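수납함을 사기 전에 버릴 것부터 정하라는 말에 대하여

정리에 관한 글을 읽으면 거의 예외 없이 같은 조언이 나온다. 먼저 버려라. 수납함은 그다음에 사라. 나는 이 말을 오래 믿었고 그대로 실천도 해 보았는데, 지금은 반쯤만 맞는 말이라고 생각한다. 이 글에서는 틀린 반쪽에 대해 쓰려고 한다.

작년 이맘때 나는 방 두 개짜리 집에서 방 하나 반짜리 집으로 옮겼다. 반짜리라는 것은 부동산에서 쓴 표현이고, 실제로는 문이 달린 넓은 벽장에 가깝다. 이사 전 두 달 동안 저녁마다 물건을 골라냈다. 책이 가장 많았고 그다음이 그릇과 전선이었다. 버리는 기준은 책에서 배운 대로 일 년 동안 쓰지 않은 것이었다.

그 기준으로 버린 물건 가운데 다시 산 것이 꽤 된다. 제본용 송곳, 작은 체, 멀티탭, 여행용 다리미판이 그렇다. 송곳은 이 년에 한 번쯤 쓰는 물건이다. 일 년이라는 기준에 걸릴 수밖에 없다. 그런데 필요할 때는 다른 것으로 대신할 수가 없어서 결국 문구점에 가게 된다. 체는 더 나쁜 경우였다. 싼 것을 새로 샀더니 테두리가 금방 벌어져서 한 번 더 샀다.

일 년이라는 기준이 어디서 왔는지 모르겠다. 계절이 한 바퀴 돌면 쓸 물건은 다 쓴다는 생각인 듯하다. 옷이라면 그럴 수 있다. 공구나 서류, 상비약, 손님용 이불은 계절을 따라 돌지 않는다. 이불은 손님이 와야 쓰고 서류는 일이 생겨야 꺼낸다. 그런 물건에 옷의 기준을 대는 것은 무리다.

버리기의 비용

버리기를 권하는 글에는 비용 이야기가 잘 나오지 않는다. 버리는 것 자체는 공짜처럼 보인다. 하지만 대형 폐기물은 신고하고 스티커를 사야 한다. 내가 낸 것 중 가장 싼 스티커가 3000원이었다. 금액이 크지는 않아도 신고하고 내려놓고 수거를 기다리는 데 시간이 든다. 비 오는 날에는 내려놓을 수도 없다.

다시 사는 비용도 있다. 중고로 팔면 되지 않느냐고 하는데, 팔아 본 사람은 알 것이다. 사진을 찍고 글을 올리고 깎아 달라는 말에 답하고 지하철역 앞에서 기다린다. 나는 전기 주전자 하나를 파는 데 네 사람과 이야기를 나누었고, 그중 한 사람은 약속 시간에 나오지 않았다. 그렇게 판 값으로 점심을 한 끼 먹었다.

그리고 고르는 일 자체가 사람을 지치게 한다. 물건 하나를 들고 남길지 버릴지 정하는 데 드는 힘은 작지만, 서랍 하나에 그런 물건이 수십 개씩 들어 있다. 저녁 여덟 시에 시작하면 열 시쯤부터는 판단이 거칠어진다. 내가 다시 산 물건들은 대부분 그 시간에 버린 것이라고 짐작한다. 확인할 방법은 없다.

상자가 먼저인 경우

지금 집에 와서 나는 순서를 바꾸었다. 벽장 선반의 폭을 재고 거기에 들어가는 뚜껑 있는 상자를 여러 개 샀다. 그리고 남은 물건을 고르지 않고 종류별로만 나누어 넣었다. 전선은 전선끼리, 바느질 도구는 바느질 도구끼리. 버릴지 말지는 생각하지 않았다. 하룻저녁에 끝났다.

이 방식이 좋은 것은 판단을 미룰 수 있다는 점이다. 정리 책에서는 미루는 것을 나쁘게 말하지만, 미룬 판단은 대개 나중에 더 쉬워진다. 상자 하나가 꽉 차서 뚜껑이 닫히지 않으면 그때 그 상자만 꺼내서 고르면 된다. 전선만 모아 놓으면 같은 충전선이 몇 개나 있는지 금방 보인다. 흩어져 있을 때는 하나하나가 필요해 보이던 것이, 모아 놓으면 무엇이 남는지 따로 고민할 일이 없다.

상자를 고를 때 본 것은 세 가지 정도였다. 뚜껑이 제대로 닫히는가. 쌓을 수 있는가. 몇 년 뒤에 같은 것을 더 살 수 있는가. 마지막이 제일 어렵다. 마음에 드는 상자는 꼭 단종된다. 예전에 쓰던 칸막이 상자는 회사가 크기를 조금 바꾸는 바람에 새것과 헌것이 서로 포개지지 않았다. 지금도 따로 둔다.

색은 흰색이나 반투명이 무난하다. 속이 다 비치는 상자는 처음에는 편해도 벽장을 열 때마다 어수선해 보인다. 나는 몸통은 불투명하고 뚜껑만 조금 비치는 쪽이 낫다고 본다. 물론 취향이다.

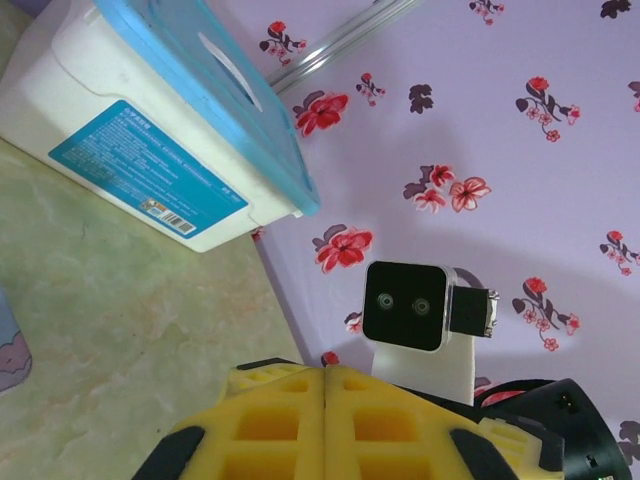 흰 플라스틱 수납함과 반투명한 하늘색 뚜껑.
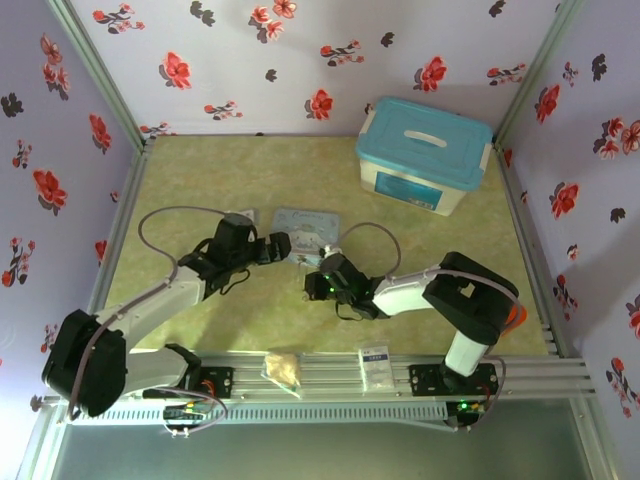
라벨에 대한 다른 생각

상자를 먼저 사라고 하면 반드시 나오는 반론이 있다. 상자에 넣으면 무엇이 들었는지 잊어버린다는 것이다. 맞는 말이다. 그래서 라벨을 붙이라고들 하는데, 나는 라벨에 대해서도 생각이 조금 다르다.

라벨을 자세하게 쓰면 금방 틀리게 된다. 처음에 나는 '건전지, 손전등, 예비 전구'라고 적었다. 한 달 뒤 그 상자에는 줄자와 드라이버가 들어 있었고 건전지는 떨어지고 없었다. 라벨을 고쳐 쓰지 않으니 라벨을 믿지 않게 되고, 믿지 않으니 결국 다 열어 본다. 없느니만 못했다.

지금은 두 글자로만 적는다. 전기, 바늘, 종이, 약. 약은 한 글자다. 이렇게 적으면 내용물이 조금 바뀌어도 라벨은 맞다. 줄자가 어디에 들어가는지는 여전히 애매해서 종이 상자에 넣어 두었는데, 가끔 잊는다. 완벽한 분류는 없는 것 같다.

온라인에서 이 문제를 길게 이야기한 적이 있다. 살림 모임 게시판에 야콜라다 같은 별명을 쓰는 사람들 틈에서 본명으로 글을 쓰는 Zuzanna Adamczyk라는 회원이 있었는데, 이분은 라벨 대신 번호를 매기고 공책에 목록을 적는다고 했다. 공책을 잃어버리면 어떻게 하느냐고 물었더니 사진을 찍어 둔다고 했다. 나에게는 맞지 않는 방법이다. 줄자 하나를 찾으려고 전화기를 켜고 싶지는 않다. 하지만 그분은 여덟 해째 그렇게 하고 있다고 하니, 맞는 사람에게는 맞는 것이다.

작은 집과 큰 집

버리기부터 하라는 조언은 큰 집을 기준으로 만들어진 것이 아닌가 싶을 때가 있다. 집이 크면 물건을 바닥에 다 꺼내 놓고 고를 수 있다. 책에 실린 방법도 대개 그렇게 시작한다. 가진 옷을 전부 한곳에 쌓으라고 한다. 내 집에서 옷을 전부 꺼내 쌓으면 잘 곳이 없다. 하루 안에 끝내지 못하면 그 위에서 자야 한다. 작은 집에서는 물건을 꺼내기 전에 담을 곳이 있어야 하고, 그러려면 상자가 먼저다.

반대로 창고가 따로 있는 집이라면 나도 버리기부터 하라고 할 것이다. 상자가 있고 둘 자리도 있으면 사람은 끝없이 쌓는다. 부모님 댁 창고가 그랬다. 쌀 포대와 선풍기 상자 사이에 내가 중학교 때 쓰던 물감까지 있었다. 물감은 다 굳어 있었고, 그것은 고민할 것 없이 버렸다.

그러니 순서의 문제는 집의 크기와 물건의 종류에 따라 다르다고 해야 옳다. 벽장이 하나뿐이고 선반의 폭이 정해져 있으면 상자의 개수에 저절로 한계가 생긴다. 내 벽장에는 더 들어가지 않는다. 넘치면 고른다. 나에게는 그 한계가 일 년이라는 기준보다 훨씬 쓸모가 있었다.

그래도 버려야 하는 것

오해가 없도록 적어 두면, 나도 물건을 버린다. 유통기한이 지난 약은 약국 수거함에 가져가고, 짝이 없는 밀폐용기 뚜껑은 모아서 버린다. 고장 난 것을 고칠 생각으로 두었다가 여러 계절이 지나면 그것도 내놓는다. 이런 것들은 판단이 필요 없다. 정리 책이 없어도 누구나 할 수 있다.

내가 반대하는 것은 멀쩡한 물건을 기준 하나로 한꺼번에 덜어 내는 일이다. 덜어 낸 자리가 비어 있는 모습은 보기 좋다. 나도 이사 직후 며칠은 그 빈 선반을 보면서 기분이 좋았다. 그러다가 제본할 일이 생겨 송곳을 찾았다.

9월에 벽장을 한 번 더 손볼 생각이다. 종이 상자가 거의 찼고, 오래된 사용 설명서가 그 절반을 차지하고 있다. 설명서는 대부분 인터넷에 있으니 내놓아도 될 것 같은데, 세탁기 것은 찾아보니 없어서 남겨 두려고 한다. 줄자는 그때 전기 상자로 옮긴다.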